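Storage and Small Spaces > Nesting baskets - keep them stacked or spread them out?

Posted by pinecone_attic, September

Hi all, I've been reading along for a good long while and finally have something to ask, so please be patient with me because I do go on a bit.

When we moved to Gidoldale we went from a house with a pantry you could walk into down to 766 square feet and one cupboard with a door that sticks. I let go of a lot of things (more than I should have, the good roasting rack among them) but I kept my bread baskets. They're the synthetic rattan kind, shallow, with rounded corners and little looped handles at both ends. Most of them came from the housewares shop in Divville before it closed, and I've had them on the table for just about every family meal since.

The trouble is where they live in between. I tried hanging them on the wall and they collected grease from the stove. I tried the top of the refrigerator and my husband put the mail in them. So lately I've gone back to nesting, small one inside the next size up.

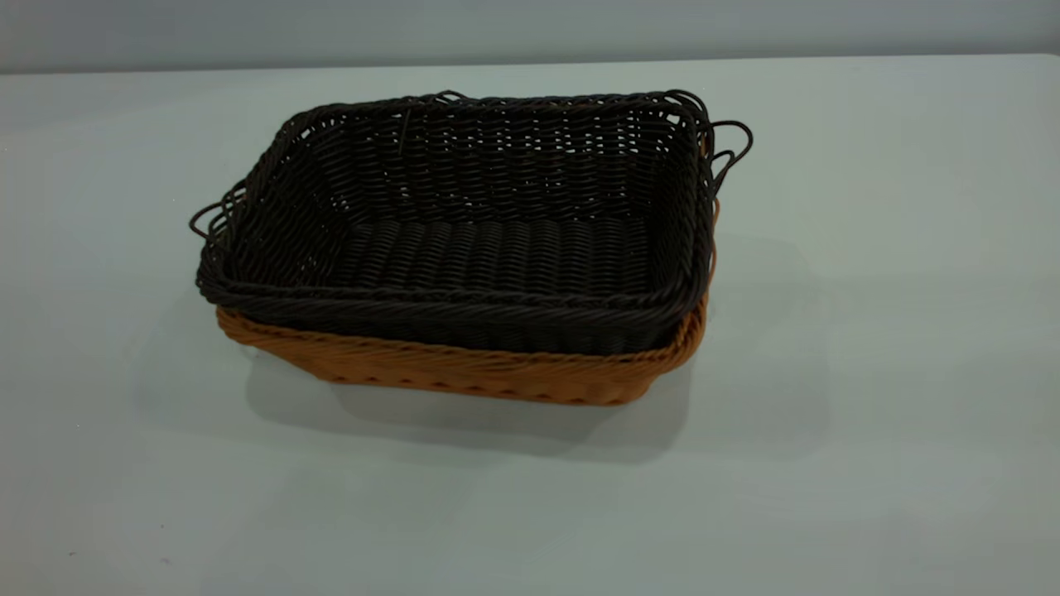

My sister is dead set against it. She says the handles push against each other and spread, and that the weave on the bottom one gets rubbed every time you pull the top one free. I say a basket is meant to be handled and it will outlive us both. But then I did find a strand sticking up out of the back wall of the dark one, and now she's feeling very pleased with herself.

So, two questions. Does nesting hurt them? And what do I do about that strand, short of leaving it alone and pretending I never saw it?

Thank you for reading all this!

---

marshmallow_ruth wrote:

Welcome! I nest everything I own, including things that weren't made for it, and I've never lost a basket that way. What I do is lay a folded dish towel between them. It gives you something to grab when you want to lift the top one out, and you always know where a clean towel is when company comes.

For the strand, please don't pull it! I pulled one on a hamper once, just a little tug while I was on the phone, and by the end of the call I had a hole I could put my hand through.

---

oldporchswing wrote:

I'm going to side with your sister, sorry. The weave may be fine but handles like that take a set if they're pressed the same direction for months. I had a pair that went all winter nested in the hall closet and when I got them out for Easter the loops on the bigger one leaned out like ears. They never went back, and I tried warm water and everything else I could think of.

If you've got a shelf at all, set them on edge like books. Shallow ones stand up very nicely against a wall, and you can see at a glance which one you want.

---

pinecone_attic wrote:

Oh, I hadn't thought of on edge! I don't know that I have the height for it, though. The cupboard has a fixed shelf at 22 inches and the big mixing bowls have claimed everything under it. Let me go and measure again before I promise anything.

---

tallgrass_meg wrote:

Respectfully, oldporchswing, how heavy was whatever else was in that closet? I can't see one light basket bending the handles on another unless something was sitting on top. I've kept mine nested for years on an open shelf, nothing piled on them, and the loops are just where they always were.

For the loose end, I tuck mine back with a crochet hook. Go in from the inside, find the next strand it should pass under, and coax it through. If it's too short to reach, a tiny dot of clear glue on the tip and hold it down with a toothpick while you count to a hundred. I've done this at the kitchen table during the evening news many a time.

---

oldporchswing wrote:

Fair question. There was a box of Christmas lights on them, now that you make me think about it. I still wouldn't do it. But I'll allow that the lights didn't help.

---

gravy_boat_22 wrote:

Glue near food? I'd trim it. Small sharp scissors, cut flush, be done. Ours are from the Vusteck line and they've each had two or three haircuts over the years and they still hold rolls.

---

tallgrass_meg wrote:

If you cut it flush it has nothing left to hold on to and the next time somebody scrubs it, out it comes a bit further. I'd cut only as a last resort. And everybody puts a napkin down under the bread anyway, don't they?

---

gravy_boat_22 wrote:

We do not put a napkin down under the bread. But I take the point about scrubbing.

---

marshmallow_ruth wrote:

Now I want to know who raised you, gravy_boat! My grandmother would have sent the whole basket back to the kitchen.

While we're on scrubbing - an old soft toothbrush and dish soap along the rows in the bottom, rinse, and leave it upside down on a rack overnight. Crumbs get down in those ridges like you wouldn't believe. And don't nest them again until they're dry all the way through.

---

pinecone_attic wrote:

I've measured, and on edge won't work unless the mixing bowls move, and the mixing bowls are not moving. So I'm staying nested, with a towel in between and nothing on top, and I'll turn the inside one around now and then so the handles don't always meet in the same place. My sister has agreed to this in principle. I have a crochet hook somewhere in the Meireles tin with the buttons, and I'll try the strand tonight after supper.

---

Reader comments (2) - thread viewed 1,270 times

lemonbar_lou: Did the crochet hook work? I have the same problem on a wastebasket.

dusty_in_divville: I miss that shop so much. They used to let you try the lids on everything.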